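Flodeo Signs Support | Home > Tickets > Illuminated > Closed

2 min read

Ticket: Fascia lightbox at Gollcombe cutting out after dark
Raised by: Jayson Bañez, Padilla Property
Assigned to: Ngọc Tôn
Priority: normal

Jayson: The left half of the fascia sign at our Gollcombe branch goes dark a while after the timer turns it on. The right half stays lit. Resetting the breaker brings it back until the next night. Sign went up as part of the rebrand program.

Ngọc: Thanks Jayson. Can you tell me what is printed on the driver label, left side, behind the service panel?

Jayson: Zillum, 270 W. The right one is the same.

Ngọc: According to our job sheet the left run was extended on site to cover the longer letterset. Load on that side should be checked before we swap anything. Booking an electrician for Friday, 7 am, before the branch opens. Please have the awning wound in.

Jayson: Done. Access is from the rear lane, the key is at the front counter. 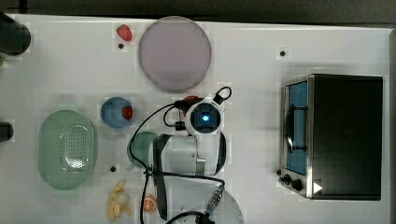 GOLLCOMBE, November

Site visit notes, Ngọc Tôn. Left run is drawing more than 270 W with all modules lit, so the driver is shutting itself down on overload. Right run is within rating. No water in the cabinet, glands are tight. Joint at the third letter was loose and has been remade.

Fitted a 420 W driver on the left and labelled it. Cable from the timer is fine for the new load. Ran both sides for the rest of the morning with no dropout. Drawing updated to show the extra modules.

Jayson: Stayed on all weekend. The colour matches on both sides as well. Happy to close.

Ngọc: Closed. Old driver returned to Zillum for credit.

Related tickets
Pylon sign flicker, 800 mm panel
Timer not following daylight saving
Vinyl lifting on fleet doors
Replacement keys for menu cabinets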